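2019-01-22, bench notes, equipment planning

Spent the morning on the February order and I keep coming back to the grippers. Ogilvie wants 994 for a replacement pair, which is more than I'd like!
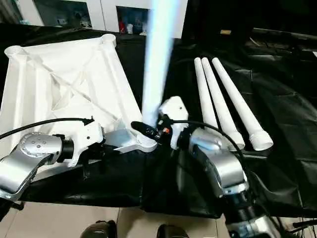 The gripper question comes down to what we ask them to hold. For the table job the left one only has to clamp the edge of the frame next to the corner socket while the leg gets screwed in, so I think plain metal jaws are fine there. I'd put the Fada padded set on the wish list and leave it (639 a pair, no thanks).

Cables next. Vakness does a sleeve kit for 400 and I've gone back and forth on it all week.

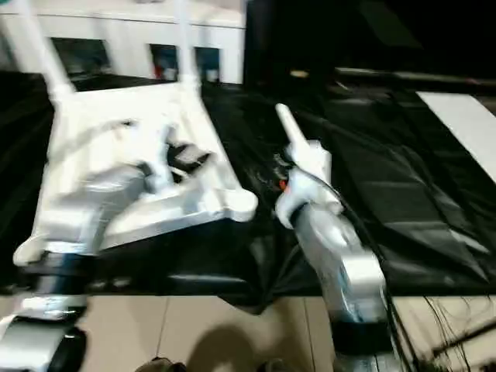

Both arms over the black sheet, loose cables at lower right.

I'm leaning yes on the sleeves, mostly so we stop re-routing things every time we change a tool. Pimerent will rent us a second wrist camera too, and I like that better than buying,

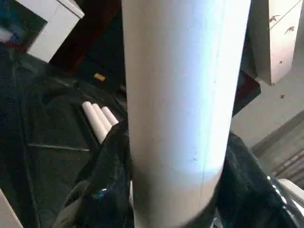 though the minimum term is 4 months and we'd have to start in February to get the current rate. Need to ask if that includes the mount!

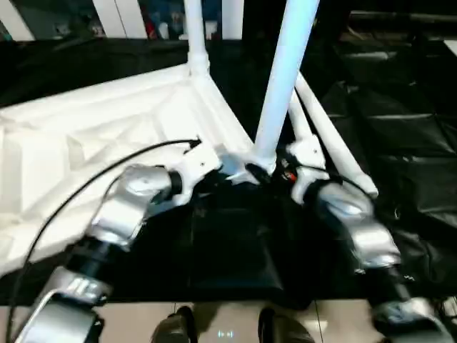

1 min read

Still open: spare tables. The legs are plastic threads going into plastic sockets and I'd rather have extras on the shelf before we do more runs. Put it under consumables, get the sleeve quote in writing, chase Pimerent.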